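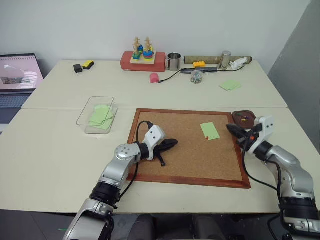
Piltenier, 2022-03-24

Dear Josefien, you asked for a story with a corkboard in it, and I have written you one!

Vermeulen wanted to find the treasure before supper. He had two white tables to search, pushed together with a seam between them that he called the River Salo, and he crossed it with great ceremony. On the far bank lay a whole country. There was the red brick with the ring toy on top (a temple, plainly, green and blue and red and yellow), and beside it the steel cup, shining like a well in a fairy tale. Past that ran the long cardboard tube, the only road to Cevlow, and in front of it the jar of pushpins, every one of them a jewel.

He loved those pins. He had 262 of them written down in his ledger and would have gladly told you about each. But the map was what he needed, and a map has to be pinned somewhere. So down went the corkboard with its reddish-brown frame, flat as a meadow, and out came the pale green notes from their clear box.

"One note for the river," he said, "one for the temple, and one for wherever I'm going!"
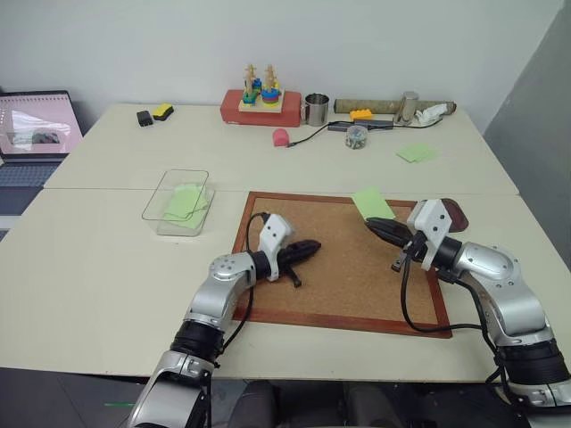 Josefien Van Loon thinks the river note should go at the top, near the frame, and that a proper explorer would never start with the temple. She also wants to know what became of the sponge, and whether it is a beast. Well, of course it is a beast! It is yellow with a black back and it sleeps beside the little black tower, and Vermeulen went past it on tiptoe for 3 whole pages before I cut them.

What I kept is the pinning.

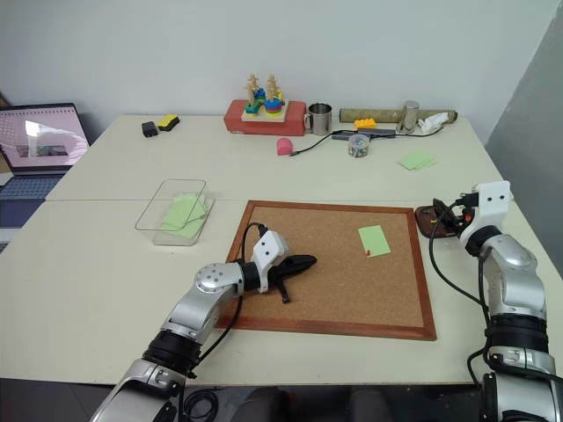 He chose a red one, the finest in the ledger, and pushed it through the corner of the note into the cork. Such a good feeling, that small push and then the grip of it! He wrote CEVLOW on the green paper in his best capitals, and under it, in October ink gone rather thin, 6 days by tube.

Then he filled his cup at the well and set off.

Toon De Graaf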